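Ticket 1713: audio guide at the Zisley house keeps skipping the nursery

Hello all, me again! The handsets at the poet's house have gone funny. You press 18 for the nursery and get the last bit of the churchyard talk instead, the part where Hailu is writing his letters home. Visitors are very nice about it but they do come out thinking he was born in a graveyard.

I've tried turning the handset off and on, and charging it overnight (full green light). I also put the Lado memory card from the spare into it, and the spare then did the same thing, so I'm fairly sure it's the card and not the handset.
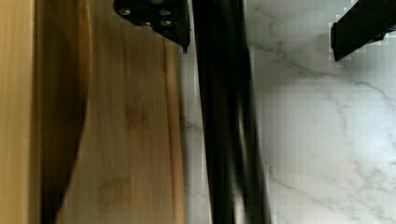 Koltamdale, February 24, 2020

Right, an update! I plugged the card into the office computer and there are two tracks numbered 18. One is the nursery, the other is the churchyard talk we re-recorded in December, when the family letters came back from the binders. I renamed the second one, copied everything across again and the nursery plays perfectly now, creaky rocking horse and all.

Still to do: the large print booklet has the old numbers in it, and we've got some 200 left in the cupboard. Can I have stickers please? Leave the ticket open till they come.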